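3.2 From the garage to the shared bench

The first version of the rig was built in a garage in Sivwood, and most of what we like about the current one comes from what went wrong there. The garage floor slopes toward the door for drainage, so a table that was level in the morning had to be shimmed again every time it was moved. Each arm stood on its own stand, and any bump to a stand changed the distance between the two bases. We spent far more evenings measuring that distance than collecting data.

In May the build moved to the Pridberg shared workshop, where Xolani Adams and Anel Zulu had a bench free along the back wall. This was a wonderful change! The floor is flat, there is a drill press ten steps away, and people who know much more about metalwork than we do are happy to look over a bracket and tell us it will bend. Both arms now hold their position relative to the table from one session to the next, and a full calibration takes 15 minutes, down from most of an evening in the garage.

Members can follow the same order of work that we did: mount the arms, route the cables, calibrate, and only then attach the fingers. We tried it with the fingers on first and scratched a pair of them badly on the tabletop during the homing moves. The wrist brackets went through several rounds of their own. The early ones held well but crowded the cable, and Zodwa Mathebula redrew them with a wider opening so that the cable could leave the wrist in a loose curve. We have not had a pinched cable with the new shape.

3.3 Tasks and recording

We wanted tasks that a person would do in a kitchen without thinking, because these are the ones that show up small errors in the arms. Sorting utensils is our favorite. Thin, stiff objects are hard to pick up from a flat surface, and a finger that comes in a few millimeters too high closes on air. Every attempt is kept, good or bad, and the set used in this paper holds 1843 of them out of the 3000 we planned. The remainder will be recorded once the second software release, which we call Mateos 2, is stable.
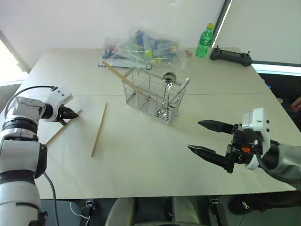
Figure 2. The two-arm rig at the Pridberg bench, with the wire basket and wooden sticks of the sorting task.

Finger shape turned out to matter more than any setting in the controller software. Farzana Begum started with broad, flat pads, which were fine for boxes and bottles and hopeless for anything narrow. The long tapered fingers in Figure 2 are her replacement, and the difference was clear within one afternoon of trials. A stick lying flat on the table, like the two to the left of the basket, needs a fingertip that can get close to the surface on each side of it. The open top of the basket asks for something else again, as the fingers have to come down between the wires of the compartments without catching the rim. We are still fond of the old pads, and Jacobus Ntuli is working on a quick-change mount so that both kinds can be used in one session — he has a first version that holds, though it takes two hands and some patience to release.

Drawings for the brackets and both finger types are kept in the project folder under the name Imidgate, along with the calibration notes from the garage, for anyone whose floor also slopes.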